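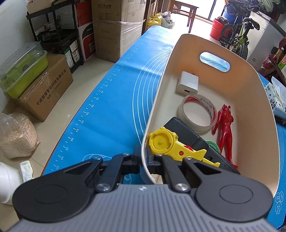 Aurélien Bouvier commented that the pin kit should come out of the maintenance line and leave the equipment budget alone. His figure for two spare sets of jaw pins and pads was 400, quoted by Lüthi in June.

Status: open. Category: purchasing / handheld grippers.

Reply to the above: agreed on the pins. The larger item stays where it is. Divport quoted 1,981 per additional gripper, pads included, shipping not included. Jostwood has not answered on lead time. The approved ceiling is 3,000, so one unit fits and a second does not.

Reported fault: play in the jaw linkage on small rigid items. Retightened the pivots, play came back. Swapped pads, no change. Next check is a pick with a small white block next to the tape roll, same mat, before we commit money to a replacement.
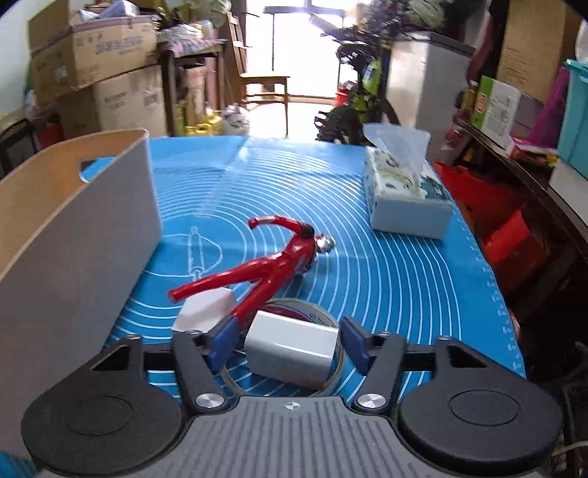
If the play shows up with blocks as well, order one Divport unit and the pin kit together. If it is limited to chargers and other rounded parts, order only the kit and hold the rest for next quarter — Altus has a price review pending on pads and I would like to see it first.

Still needed before sign-off:
Shipping cost from Divport, in writing.
Lead time from Jostwood.
Confirmation that Lüthi will hold the June price.

Ticket stays open until the quotes are attached.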